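Accueil | Cuisine | Atelier | Rangement | Courrier

Trier les petites pièces : ce que j'ai piqué à la recherche en robotique

Je range mon atelier comme je peux, c'est-à-dire mal. Et puis ce printemps j'ai lu le compte rendu d'Edgars Jaunzems, qui apprend à un bras robotisé à pousser des petits blocs sur une planche pour les regrouper par couleur. 331 essais, tous notés un par un ! J'y ai trouvé trois astuces pour mes bocaux de vis.

1. Couleur d'abord, forme ensuite
Dans ses essais, le bras qui triait tout d'un coup (couleur et forme) s'emmêlait beaucoup plus souvent. En deux passages, il ratait 12 essais sur 152. J'ai fait pareil avec mes chevilles, et je râle moins.

2. Pousser au lieu de pincer
Le bras n'a qu'une tige, il fait glisser les blocs. Moi je prends une vieille baguette de restaurant, parfaite pour les rondelles qu'on n'attrape jamais avec les ongles.

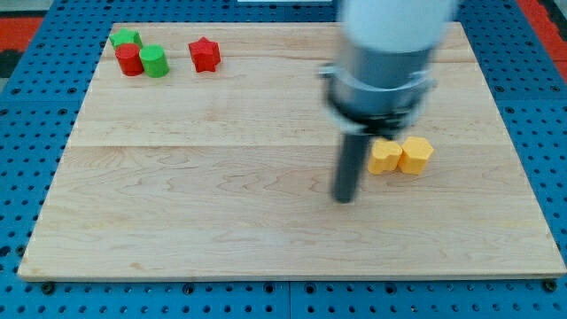
3. Laisser du bois nu entre les tas
Edgars garde toujours un écart entre deux groupes, sinon un bloc poussé entraîne le voisin. Sur ma planche à trier je laisse une largeur de main (la mienne, pas celle de mon beau-frère) et je vide un tas avant de commencer le suivant. Pour les clous de tapissier, prévoyez plus large, ça roule partout !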